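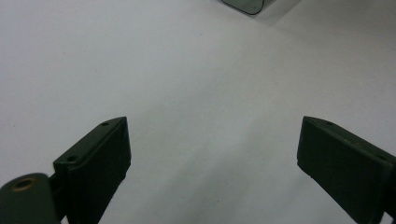 November, late, past 11 pm

Quick one, eyes closing. Train to Stullthorpe was cancelled so took the bus, then the other bus. Soaked by the time I got in. Heating bill was on the mat, $753, had to read it twice. Going to call Brallar tomorrow and ask what on earth. Probably on hold for 30 minutes again with that flute music.

Supper was toast. Then more toast.

Did get to the library before it shut. Renewed the Alham history, still only on the chapter with the flood and the mill. Slow going but I like it. The bit about moving the church bells by cart, read that twice too. Want to copy some of it out if I can find teh good pen.

Knee bad on the stairs again. Must do the exercises. Said that last week.

Savings at 1,959 before the bill, so no new coat this winter. Old one needs a button and the lining's gone at the sleeve. Could sew it Sunday-ish, whenever. Thread is in the blue tin I think.

Rain still going. Forgot to put the bins out, dam. Doing it now in slippers, then bed.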